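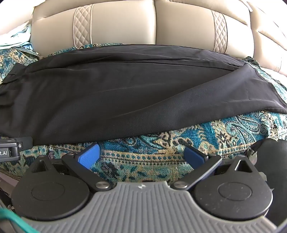 Hand-held gripper open over black fabric on a sofa throw. Both finger pads and both pivot screws are in view.

Change the pads in pairs
Aurel Gavrilă
15th August

The written service schedule for our hand-held grippers says to replace a finger pad when it is worn. I think this is the wrong rule, and I have argued against it at Zuvbridge since February without much success. Pads should be replaced in pairs, on a fixed count of hours, and the linkage should be checked at the same bench visit. The rest of this note is the case for that, plus the routine I follow on the units I look after.

Some background on the load. We keep 11 grippers in service. Most of their work is cloth: picking up garments, folding them, moving them off beds and sofas. Cloth is harder on a gripper than the rigid parts people worry about. A block or a cup stops the fingers early and gives a clear reading. A single layer of thin, slick fabric stops them almost at full close, where any play in the linkage is as large as the thing being held. If one pad meets the other half a millimeter late, a cup will not show it. A shirt hem will.

Look at the two blue pads in the photograph. The left one has a fine texture. The right one looks smoother. I would not condemn a pad from a picture, and light falls differently on two faces set at opposite angles. At the bench I would settle it with a thumb and a strip of test cloth. The written rule, though, asks an operator to make that call alone, at the end of a session, one pad at a time. Some operators change pads early and some never do. We ended up with grippers carrying a new pad on one side and an old one on the other.

A mixed pair is worse than two old pads. With two old pads the grip is weak but even, and the cloth slips straight out. With a mixed pair the cloth sticks to the new face and slides on the old one, so it turns as it is lifted. The operator corrects for the turn with the wrist, usually without noticing. When the motion is later replayed on an arm, the correction is in the recording and the slip is not. I have seen a full set of folding runs thrown out at Setlow for this reason, and the fault took longer to find than the runs took to record.

The second complaint is about the pivots. Each finger is carried on a linkage arm, and each arm turns on a large silver screw at the inner side of its housing. These screws are easy to reach, and people tighten them too often. A pivot screw sets the side play in the arm. Turned down hard, it drags, and the two fingers no longer close together. The usual report is "left finger slow," and the usual response is to tighten the right one to match. That makes the gripper symmetric and stiff, and the operator's hand gets tired.

My setting procedure is plain and I have not found a reason to change it.

Open the gripper fully and support the body so that neither finger touches the bench. Back both pivot screws off until each arm can be rocked sideways with a fingertip. Bring one screw in until the rocking just stops, then ease it back by the smallest amount you can feel. Do the same on the other side. Close the fingers slowly. They should reach the center line at the same moment, with no click and no change in effort along the way.

Then run 100 full open and close cycles by hand and check again. New washers bed in during those cycles and one side nearly always needs a second touch. Put a paint mark across each screw head and the arm when you are satisfied. A broken mark found later means the screw has moved or someone has moved it. Either way the unit goes back to the bench.

Pads go on after the pivots are set. I have had this argument too. The Steinbach bench did it the other way for a while, pads first, on the grounds that the pads need to be in place to judge the closing point. The trouble is that a soft pad hides drag. It gives a little at first contact and the fingers appear to meet. Set the arms bare, then fit the pads, then check that the faces meet flat along their length by closing them on a strip of thin paper and pulling it from each end in turn. If it comes free more easily at one end, the mount behind one pad is sitting crooked. Loosen it, seat it, try again.

Clean the pads with a damp cloth and let them dry. Solvent makes them grip very well for a day and then glaze. Lint is the other enemy. It collects behind the pads and around the pins at the upper ends of the arms, and woven throws shed a good deal of it. A dry brush is enough. Oil is never right on these pins in cloth work. It holds the lint and turns it to paste.

The objection to all this is cost. Pads are not expensive but they are not free, and a fixed interval throws away some that had life left. I accept that. Against it, the full bench visit, with pivots, pads, cleaning and the cycles, takes me 39 minutes on a Hivell body. A pad change alone takes roughly 15. Under the present rule a gripper gets several short visits on no particular schedule, and its pivots may not be looked at on any of them. One longer visit covers the same ground and leaves a record behind.

The second objection is that operators know their own tools and should be trusted to say when a pad is done. They do know them. The difficulty is that a good operator adapts to a poor gripper faster than anyone can write it up. The better the hands, the later the fault gets reported. For an ordinary hand tool this would be a virtue. On a tool whose motion is being kept and copied, it puts the wear into the data.

I would also like the two pads from each set to be bagged together with the unit number and the hours. At present they go into the trash. With a year of bagged pairs we could set the interval from wear we had measured, and if it came out longer than mine I would use the longer one. Until then I am changing both pads on every unit that crosses my bench, whatever the ticket says, and writing "pair" in the parts column.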